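October, late, kitchen table

I said I would write this down the same day and for once I am doing it, with the dishwasher going and a cup of tea I keep forgetting.

Plollaver's new grasp planner went onto the arm this morning. Version 6. The release note says "improved handling of transparent objects" and gives no number, no plot and no list of which objects. I asked Soledad where the evaluation was and she said it was in the same place as the evaluation for version 5. We both knew what that meant.

My position going in, for the record, so I can't pretend later that I was open-minded: I think the planner is the least of our problems. I think the depth is bad on clear plastic, always has been, and that everything downstream is making polite guesses on top of holes in the point cloud. You can improve the guessing. At some point you are just training a thing to be confident about nothing. Yatziri says this is my religion. She may be right, but she hasn't shown me a filled-in depth map I would trust to within the width of a fingertip.

So. Morning went on the config. The planner wants its camera extrinsics in a different order from the old one, and it does not complain if you give it the old order. It just plans. Beautiful smooth paths to a spot well to the side of the bottle. I spent 2 hours on that. There should be a check, it would be one line, and I have now written the line and sent it to them, with a message I rewrote until it was civil.

Also the Brorkotent logger still drops joint states when the wrist images are being saved at full rate. I know it is the disk queue. I said so in the spring. The fix everyone uses is to save the images slower, so now we have nice joint data and gaps in exactly the part of the approach I want to look at. I turned the image rate back up and let it drop joints, because today I care about what the wrist camera saw, and if somebody wants the torques they can run it again.

Started the runs before lunch. Plan was 24 grasps, bottles in the white tub, no changes to anything between them. Soledad read out the planner's score before each one and I wrote down what I thought would happen before the arm moved. I insisted on that part. If you only write your opinion down afterward you always turn out to have been wise. 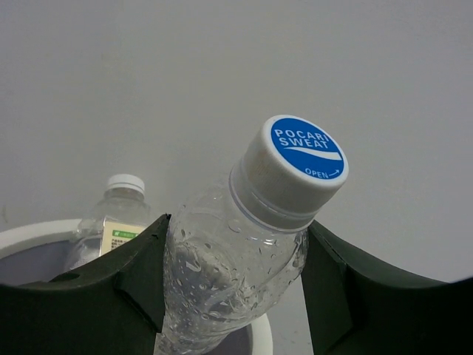

2 min read so far, says the notes app

I have had that one open next to this page for a while. The blue disc on the white cap is the strongest color in it and I am fairly sure it's doing most of the work. The segmentation mask for the held bottle is crisp at the cap and turns to mush down at the shoulder, where all those little drops are and every one of them has its own highlight. The bottle standing behind, with the plain white cap, gets a mask that wanders off into the wall. Same model, same light gray background, and it can't decide where clear plastic stops. What a surprise.

And the cap is pointing up and to the right. The planner's own pose estimate for that grasp has the bottle very nearly straight between the fingers. It scored the grasp 0.9-something. If I hand that pose to the placing routine, the placing routine believes it, because it has no reason not to, and we set the bottle down on the edge of its base. I would call that a failed grasp estimate with a bottle in the hand. Plollaver's tooling calls it a success, because the fingers closed and the width reading came back above the threshold. That is the entire definition. I looked it up in the code twice.

Soledad's view is that I am mixing up two things, whether it picks and whether it knows what it picked, and that the release note only claims the first. Fair. But then say that! "Improved handling" is doing a lot of lifting in that sentence, and the people at Montes who pay for this are going to read it the way I read it.

Now the part I don't enjoy. By the end of the set it had done better than I'd written down. I had it failing more than it did, mostly on the bottles close to the rim of the tub, where I expected it to plan a finger straight through the rim. It came in from a steeper angle instead and got around it. The old one never did that. I watched the planned path in the viewer before one of them and said out loud that it was going to hit, and it didn't, and Soledad had the good manners to keep her eyes on the screen.

I want to be careful about what that shows. It shows the collision part is better with a tub it can see perfectly well, because the tub is white and solid and has an edge. It tells me nothing about transparent objects. Two different changes could have gone into version 6 and we are crediting the one in the headline. I asked Plollaver whether the collision margin had been touched. No answer yet. If the answer is "yes, a bit" I will be unbearable for days.

Yatziri came by in the afternoon and asked the question I should have asked at nine in the morning, which was whether the score means anything. So we sorted the runs by score and looked. It doesn't, much. The lowest scores were mostly ordinary grasps that went fine. The tilted one above was among the highest. She thinks the score is mainly reacting to how many depth points land between the fingers, and with a printed cap in there you get plenty of points, all of them on the cap. It's a good theory and easy to test. Take the cap off, or put something matte over it, keep the bottle where it is and see if the score drops. I'd bet on it dropping. I've written the bet on the whiteboard under hers, and they are the same bet, so no one is going to win anything.

What I would like, and have been asking for since Sitach was still the name of the whole project and not just a folder:

A pose check after the grasp, from the wrist camera, before anything moves on to placing. It doesn't have to be clever. Find the cap, find which way it points relative to the fingers, compare with the plan. If they disagree by a lot, stop. We have the picture at that moment anyway. We save it and don't look at it, and then I look at it at night at the kitchen table, and I am slower than the computer.

A score of "don't know." The planner can currently say good, less good, or nothing found. It never says that the middle of this object is missing from the data and it has filled it in from habit.

Raw depth kept next to the filled depth. At present the fill step overwrites it. I found this out at four o'clock while trying to prove my own point, and could not prove it, because the evidence had been tidied away by the thing I was accusing. I have put in a flag to keep both. It costs disk, and the disk is already the problem with the logger, so tomorrow I get to be told that I am the reason for the dropped joint states.

Yatziri wants to go to 300 runs before anyone says a word to Montes. I said 300 runs with the wrong definition of success is a very firm wrong number. She said 24 with the right definition is a rumor. We left it there and agreed that I would write the cap check first, just the rough version, and run it backward over today's saved images, so that at least we know how many of our successes were sitting in the hand the way the planner believed. I don't have that number tonight. I tried to guess it on the drive home and noticed that I kept guessing high, since that's what would suit me.

Things for the morning, before I forget.

Ask again about the collision margin.
Extrinsics check, see if they merged it or just thanked me.
Matte tape for the caps. Soledad says there's a roll in the drawer with the calibration boards. I have looked in that drawer and don't believe her.
Move the raw depth to the second drive.
Write the definition of success on paper and make all three of us sign it. I'm serious about this one. We have been arguing for a year with the same word and different meanings.

One more note and then bed. On the very last run, which I'd marked down as a sure miss, it hesitated, threw away its first plan, made another and picked the bottle cleanly. Soledad said "well?" I said the replanning had been in version 5 too. I've just checked and it was, but it was off by default.

Dishwasher is finished. The tea is cold.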